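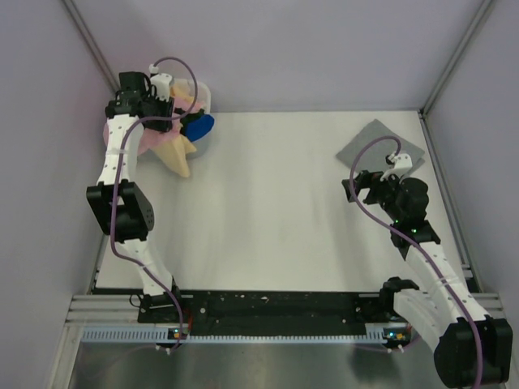 Vicente Escobar wants to know whether soaking tea towels overnight in soda crystals really shifts old grease, or whether it only makes them stiff. His have been through 2 hot washes and still smell of frying.

Abla Azar
I'd doubt the overnight part. I tried 30 minutes against a full night on the same batch and couldn't tell them apart by nose. Water temperature made more difference — as hot as the care label allows. The stiffness is usually too much powder and not enough rinsing. Skip fabric softener on anything you dry plates with, whatever the bottle promises.

Livham
just buy new ones, mine were cheap

Starkow
Has anyone checked the machine? Mine stank for weeks and I blamed the towels. Pulled the filter out and it was grey sludge. Clean that first, then see if you still need the crystals.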